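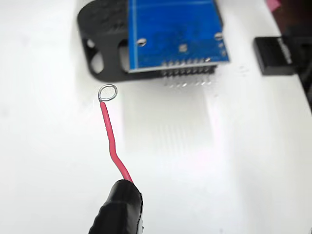
Small blue circuit board, header pins toward you.

Filed under: Garage & Workshop, Small Parts, Getting Organized
6 min read

I have a drawer in my garage that my sister-in-law Lumturie calls the swamp. Up until November it held every little electronic bit, spare screw, fuse, watch battery, picture hook and mystery adapter I had saved since we moved to Casonport, all in one layer about as deep as a lasagna. If you needed a cup hook you put your hand in and hoped.

I finally cleaned it out, it took me way longer than a weekend, and I picked up some habits along the way that I want to write down while I still remember them. Some of these are for electronics and most of them work for anything smaller than your thumb.

Start on a light surface. I used to sort on my workbench, which is dark brown and covered in old paint drips, and I lost half of what I dumped out. Now I lay down something white and plain. A cheap plastic cutting board is great, so is the back of a leftover shelf. Dark screws show up, colored wire shows up, and those teeny springs from ballpoint pens show up too (why do I keep those? I keep them).

Put a rim on it if you can. A cookie sheet with a sheet of white paper in the bottom is my favorite for anything round. I have chased enough ball bearings under the water heater.

Now, bare circuit boards. I tinker a bit, mostly fixing thermostats and kids' toys, so I've got a pile of them. Hold them by the edges. Before you pick one up, touch something metal and grounded, especially in winter when the heat's been running and you get a zap off the doorknob. And please don't toss them loose in a drawer with the nails! Pins bend easily. I push the pins into a scrap of that black conductive foam, or I slide the whole board into one of the silvery anti-static bags parts get shipped in. Save those bags. I keep mine in an old Tang canister and they fit like they were made for it.

If a pin does get bent, go slow. I use flat tweezers or the very tip of smooth-jaw pliers, and I straighten it a little, look, then a little more. One good bend back is usually fine. Go back and forth and it snaps, ask me how I learned that.

Labels. Oh boy. My neighbor Dehua Feng talked me into painter's tape and a fine marker and I'll never go back to the label maker. It peels off clean, you can write on it standing up, and you don't have to find the cartridge. Write what the thing IS and what it came OUT of. "Fuse" is useless to me six months later. "Fuse, dining room dimmer" is gold.

Containers don't need to be fancy. I did buy one nice thing, a Sodholm drawer cabinet from the hardware store, and I like it a lot, but the rest is jam jars, pill bottles with the label soaked off, and an empty Oreo tray. The tray is terrific for taking something apart. Screws from step one go in the first row, screws from step two go in the second, and then you put it back together going the other direction.

Two things about jars. Glass is lovely until you drop it on concrete, so I keep those on the low shelf. And if your garage gets damp like mine, drop in one of the little silica packets from a shoe box. Swap it out in spring.

Batteries get their own box, away from anything metal. Tape over the ends of the 9-volts and the coin cells. If you have small kids or a nosy dog in the house, coin cells go up high in something that locks, no exceptions.

I also made a "don't know" jar. Anything I can't identify goes in with a date on the lid, and if I haven't gone looking for it in a year, out it goes. Electronics go to the e-waste drop-off and metal goes in the scrap bucket. It's hard the first time! I stood there holding a plastic knob for way too long.

Last one, and it's my favorite. Take a picture before you unplug anything. Every wire, every connector, which way the clip faced. My friend Rongrong rewired her whole doorbell from one blurry phone picture and it rang the first time. I put mine in an album called "how it was" so they don't get buried under the dinner photos.

Next up I'm tackling the paint cans, so if you've got a trick for getting a rusted lid off without bending the rim, send it my way. I've tried the spoon handle and the spoon lost.

Like this kind of thing? Join 2436 readers who get our tips by email. Enter your address to subscribe. Unsubscribe any time.

We use cookies to remember your preferences and see which pages get read. By continuing to browse you accept our cookie policy.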